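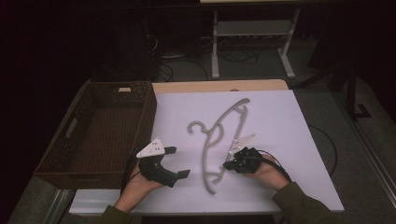
Hand-held grippers and a plastic hanger on the white board, Filton workroom

Questions people ask us about the Clornance recordings

What are you collecting?
Examples of ordinary household jobs, done by people, for a learning system to study. We began with clothes hangers, as they are thin and awkward and most homes have a few (ours seem to breed in the wardrobe!). The hanger set stands at 3034 recordings so far, and we hope to keep adding to it until the end of March.

Why do people hold the grippers themselves?
It's much quicker, and a good deal kinder on the nerves, than steering an arm from across the room. You hold one in each hand and get on with the job, and the system learns from jaws of the same sort it will be using later.

Do I need any experience?
None at all. Most people feel clumsy for the first 30 goes or so and then quite suddenly they don't. Please don't rush, a slow and tidy example is worth more to us than a fast one.

What if I drop something?
Pick it up and carry on, and tell whoever is at the desk so they can mark the recording. We keep the fumbles in a folder of their own, which held 208 the last time we looked, and they have been very useful to the Kevberg team.

What should I wear?
Whatever you're comfortable in, though close-fitting cuffs do help, and do mind the cables when you reach across.

How long is a visit?
A morning or an afternoon, with tea. Nobody is asked to do more than 200 recordings in one visit, and you can stop whenever you like.

Page last updated 29 January 2026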